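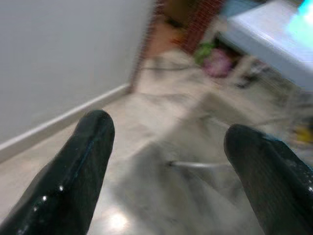

Preguntas frecuentes sobre el método Caketti

Última revisión: 27 de junio de 2021

¿Qué es Caketti?
Es un procedimiento para enseñar tareas domésticas a un robot de dos brazos a partir de demostraciones. Lo desarrollan los laboratorios de Badstead y Nindgate. Una persona guía los brazos, se guardan las imágenes y las posiciones de las articulaciones, y con ese material se entrena una política de control.

¿Por qué se graba en habitaciones corrientes?
Las políticas entrenadas solo en banco de laboratorio fallaban al cambiar el suelo o la luz. Ahora se graba con los muebles y los cables donde estén. 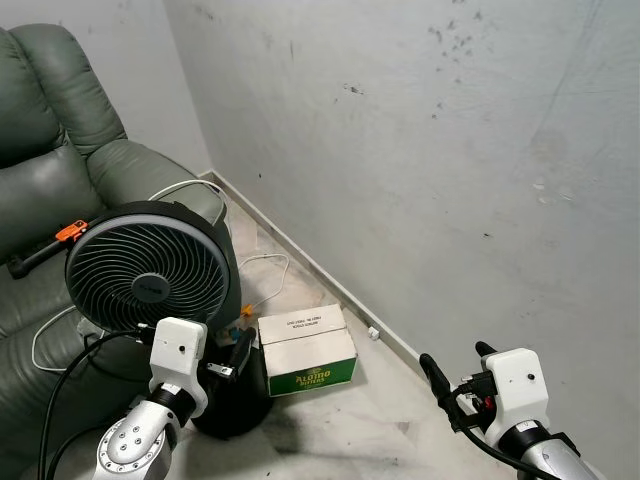
Los dos brazos en un rincón de la habitación, con el sillón, el ventilador y la caja en el suelo.

¿Cuántas demostraciones hacen falta?
Para la tarea de las llaves se usaron 600, repartidas en sesiones de 50. Con menos datos la pinza llega a la zona correcta, pero se queda corta en el último tramo.

¿Qué cámaras utiliza la política?
Una vista general y otra en la muñeca. La general sirve para localizar el gancho y la de muñeca para corregir el acercamiento. Las imágenes borrosas de muñeca no se descartan; al quitarlas, el resultado empeoró.

¿Qué porcentaje de éxito se obtuvo?
Un 86 % en la pared usada durante el entrenamiento. En paredes nuevas baja a alrededor del 50 %. Cada intento se da por válido si la llave queda colgada y la pinza se retira sin tocarla.

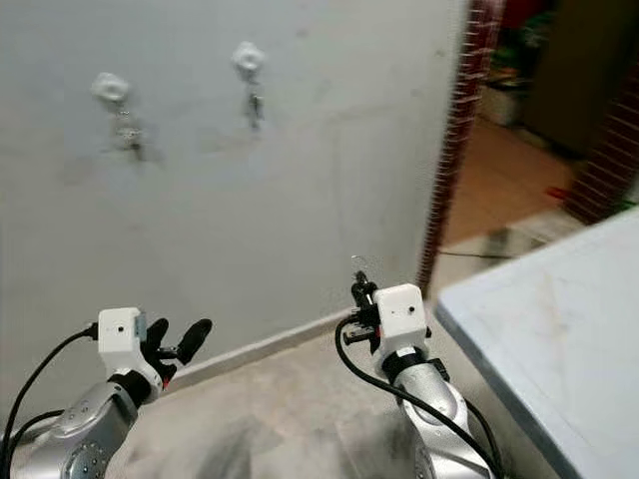

Ruotsalainen objeta que esas dos cifras no deberían compararse sin más, puesto que en las paredes nuevas también cambia la altura de los ganchos. La observación es correcta. En julio se publicarán los resultados separados por altura y por pared.

¿Cuál es el error más frecuente?
Calcular mal la distancia a la pared. Sobre una superficie clara y casi sin textura, la política confunde a veces la sombra del gancho con el propio gancho y cierra los dedos por debajo. 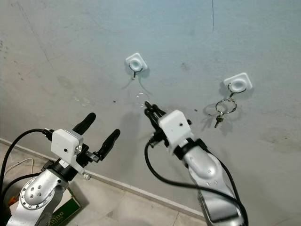
¿Se pueden descargar los datos?
Sí, previa solicitud a Nindgate. Se entregan las grabaciones completas, incluidos los intentos fallidos, con una etiqueta por episodio. El código de entrenamiento se distribuye aparte y no incluye los controladores de los brazos.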